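**Ticket: grocery delivery app charges twice, support says it didn't**

Status: open (they closed it, I reopened it)
Opened: 5 August 2021

Ordered through Skurico, paid by debit card. The order total was $137. My bank shows two charges of $137, both posted, neither one pending. Skurico's order history shows one. Their first reply told me the second was "a temporary authorization hold" that would drop off. A hold doesn't post. I sent a screenshot of the bank page with both lines marked as completed and got the same paragraph back with a different greeting.

**What I've tried so far**

- Logged out and back in. Support asked for this. I don't see how logging out of an app moves money, but it's done.
- Reinstalled the app. Order history still shows one order, and now my saved lists are gone. The recipe list had 14 items on it.
- Checked the email receipts. One receipt, one order number.
- Called the bank. Both charges came through under the name Van Beek, with two different reference numbers. Van Beek seems to be the company that handles Skurico's card payments, though you won't find that anywhere in the help pages.

So the bank has two references and Skurico has one. I asked support which of the two they recognize. The answer was a link to an article called "Understanding Your Charges," which covers tips and bag fees. 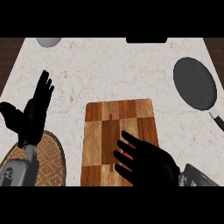 Second reply came from a different agent. This one said the duplicate was probably caused by my tapping the Pay button twice. Maybe, but the button grays out after one tap. I tested that on a small order from Ilarano, a store I never use, and backed out before the last step was final. If a double tap can charge a card twice, that's still their bug.

What I do remember is the checkout page hanging on the spinner, then jumping back to the cart with everything still in it. I waited, refreshed, and the order showed as placed. My guess is that the first payment went through, the app lost track of it and sent another. I said so in the ticket – no comment on that part.

They offered 300 Susby points as "a gesture." Susby is their rewards program. You need 700 before you can spend any of them. I declined and asked for the $137.

**Where it stands**

Marked "Resolved" overnight with no refund. Reopened with both bank references pasted in again. The bank will open a dispute if I ask, and I've told Skurico I'll ask on Monday. Card removed from the app for now.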